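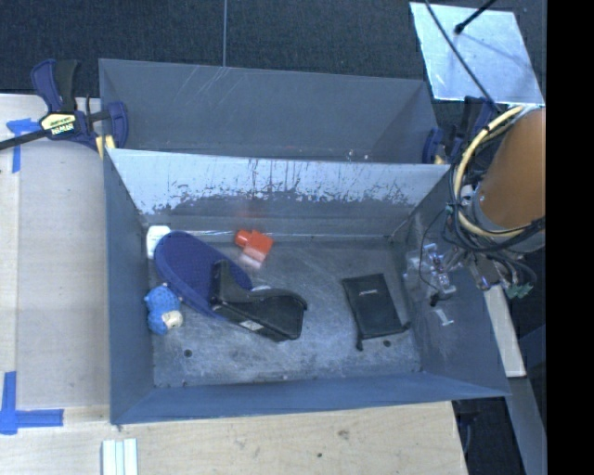 Storage of Small Parts: Bins, Labels and Reorder Points

Courses > Warehouse Basics > Unit 2 > Handout

Tue 14 April
By the course instructor, Maltport evening program

In this unit we study how a small warehouse decides when to buy again. In the last unit we talked about receiving, and I assume you still have those notes.

1. The two-bin method

Each item has 2 bins, one in front of the other. Workers take only from the front bin. When it is finished, the rear bin comes forward and the card from the front bin goes to the buyer. No one must count anything during the week. The method works well for cheap items with steady use, for example washers and cable ties. It works badly for items which are used rarely but in large amounts.

2. Reorder point

Reorder point = use per day x delivery time in days + safety stock

Suppose that Flernimix, a maker of kitchen mixers, uses 63 screws of one type per day. The supplier Loureiro delivers in ten days. Use during delivery is 630. With a safety stock of 70, the reorder point is 700. The supplier sells boxes of 1,000, so one box is bought each time. Please note that the delivery time must include the days before the order is sent - many students forget this in the test.

3. Choice of bin

Metal bins last long and can carry heavy parts, but they are noisy and they scratch. Plastic bins are lighter. Whichever you choose, write the label on the shelf as well as on the bin, so that an empty place still says what belongs there.

4. Seasonal use

In November the use of many items goes up. The safety stock should be calculated again before the season starts - not in the middle of it.

Homework

Read the Neklow case, pages four to nine. Calculate the reorder point for the first three items and write which of them you would not keep in the two-bin method.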